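Salvador Quintela repariert Serverplatinen, seit er mit zwanzig aus Vilela weggezogen ist. Seine Werkstatt in Tustow hat er von einem Elektriker übernommen, die alten Sicherungskästen hängen noch im Flur. Im vergangenen Jahr kamen 401 Platinen zu ihm, die meisten von kleinen Hostingfirmen, dazu ein paar aus Schulen. 153 davon gingen als Ersatzteilspender ins Regal.

»Die Leute denken bei einem Ausfall zuerst an den Prozessor«, sagt Quintela. »Der ist es selten. Ich fange beim Speicher an, dann kommt der Sockel.« Alle Module zieht er heraus, steckt eines zurück und startet. Danach das nächste. Das dauert, bei großen Boards einen halben Vormittag.

Den Sockel öffnet er nur, wenn es sein muss. Verbogene Kontakte richtet er unter dem Mikroskop, mit einer Nadel, die er sich selbst zurechtgeschliffen hat. »Zwei oder drei Pins gehen. Bei zehn rufe ich den Kunden an und wir reden über ein anderes Board.« Für eine Reparatur verlangt er bis zu 80 Euro, Teile extra.

Im Dezember kam eine Lieferung aus Harnthorpe, schlecht verpackt, die Platinen lagen ohne Schutzbeutel übereinander. Quintela hat sie trotzdem angenommen. Vier liefen sofort, eine nach dem Reinigen der Steckplätze. Über den Rest will er noch nicht reden – »da bin ich mittendrin«.

Einen Lehrling hat er nicht. Er hätte gern einen, sagt er, aber die Werkstatt habe nur einen Arbeitsplatz mit vernünftigem Licht, und den brauche er selbst.

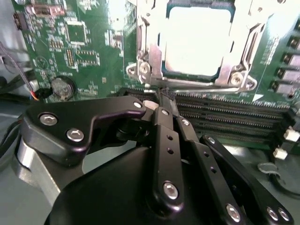
Womit reinigt man verschmutzte Speichersteckplätze?

Mit Druckluft und einem weichen, antistatischen Pinsel, bei ausgeschaltetem und vom Netz getrenntem Gerät. Sitzt der Schmutz fest, hilft etwas Isopropanol, das vor dem Einsetzen der Module vollständig verdunsten muss.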